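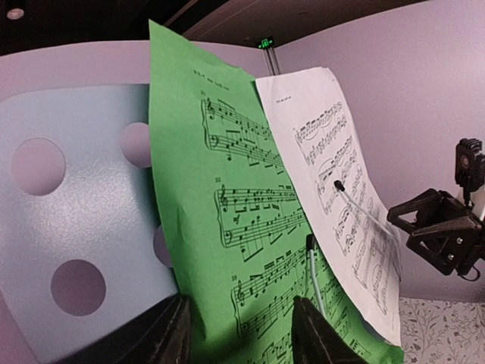

Figure 4. Piano music on green paper, with a white sheet overlapping it on the right.

4. Preparing and loading single sheets

This section covers single printed sheets on the Trivier music desk. For bound books and spiral-bound albums, go to Section 5. The desk must already be fixed to its bracket and the tilt lock closed (Section 3).

4.1 What you need

Trivier desk with the lower ledge fitted
Two page clips (part 987, supplied)
Backing cards, 200 gsm, cut to the size of your paper
Soft pencil and eraser
Removable paper tape, if you intend to join pages

Ordinary copy paper is too limp to stand on the ledge for long without a backing card. Heavier printing paper may stand unaided when it is new, but it will usually take on a curl once it has been rolled, carried in a bag or left near a heater.

4.2 Sorting the sheets

Sort before you load. Do this on a table, not on the desk itself.

1. Take all the sheets out of the folder and turn them face up.
2. Separate the pieces. If you print each piece or each working copy on its own colour of paper, sort by colour first.
3. Within each piece, put the sheets in order by page number. If the page numbers have been trimmed or did not print, use the measure numbers. In most piano editions there is a small one at the start of each system, and the first one on a sheet should follow on from the last measure of the sheet before.
4. Write a page number in pencil in the top outside corner of any sheet that lacks one.
5. Check that no sheet is upside down or back to front.
6. Put aside anything torn along the bottom edge. It will catch on the ledge and should be recopied or taped first.

Note: Green and other strongly coloured papers are easy to sort but harder to read under a warm lamp. Try one sheet under your own lamp before copying a whole piece. Pale shades cause less trouble. Fingerings written in coloured pencil may not show at all, so use black.

4.3 Flattening a curled sheet

Figure 5 shows how far a sheet can bow. The lower corners go first, and the bottom system is then awkward to read from the bench.

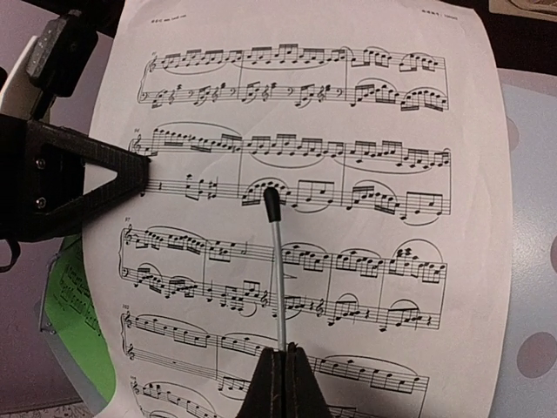

Figure 5. White sheet with five systems, curling while upright.

1. Lay the sheet face down on a clean, dry surface.
2. Smooth it from the middle outward with the side of your hand. Do not use a ruler or the edge of a card on the printed side.
3. Place a backing card on top, then a heavy book that covers the whole sheet.
4. Leave it overnight. Several sheets can be flattened in one pile, up to 16 at a time. Put a card between every few sheets.
5. If a corner still lifts in the morning, turn the sheet over and repeat.

CAUTION: Do not iron sheet music. Toner softens with heat and will transfer to the cloth or to the next page. Inkjet prints must be left to dry fully before they are pressed.

4.4 Loading the desk

1. Slide the page clips to the outer ends of the ledge.
2. Stand a backing card on the ledge, against the desk.
3. Place the first sheet in front of the card with its bottom edge sitting in the groove. The groove takes some 63 sheets of copy paper, but page turns are easier with far fewer.
4. Bring the left clip in until it just overlaps the margin, then the right. The clips should hold the paper without touching the notes.
5. Sit down at playing height and read the lowest system. If the clips hide any of it, move them outward.
6. Adjust the tilt if the lamp reflects off the paper.

Note: Hold the sheet by both sides when you lower it into the groove. A sheet pinched by its bottom edge tends to fold back over your fingers.

4.5 Two sheets side by side

The desk is wide enough for two letter-size sheets in portrait position, or three with the extension wings open.

1. Load the left-hand sheet as in 4.4, using the left clip only.
2. Load the right-hand sheet so that its left edge meets the first sheet. A narrow overlap is acceptable where the margins are wide.
3. Close the right clip.
4. Check the ends of the systems on the left-hand sheet. The last measure is the one most often covered.

If the sheets slide over each other, join them at the back with two short pieces of removable tape, one near the top and one near the bottom. Leave a gap the thickness of a coin between the sheets so the pair will fold.

CAUTION: Do not use ordinary clear tape on borrowed or older music. It yellows and will not come off cleanly.

4.6 Putting the sheets away

1. Open both clips before lifting anything.
2. Lift the sheets together with their backing card.
3. Square them on the table, bottom edge first.
4. Return each piece to its own folder and store the folders flat. The Zamberg flat box fits the standard backing card. If you must store upright, fill the box so the sheets cannot slump.

Do not leave music on the desk by an open window or above a heating vent. In a humid August even heavy paper will curl within a few days.

4.7 Common problems

Sheet leans forward at the top: Desk is too upright, or there is no backing card. Lower the tilt by one notch.

Sheet bows in the middle: Clips are too close together. Move both outward.

Bottom corners bend away from the desk: Flatten as in 4.3, then reload with the clips nearer the corners.

Pages out of order after a fall: Repeat 4.2 from step 2.

Clip marks on the margin: Clip spring is too tight for thin paper. Fit the felt pads from the accessory bag.

Continue to Section 5 for bound music.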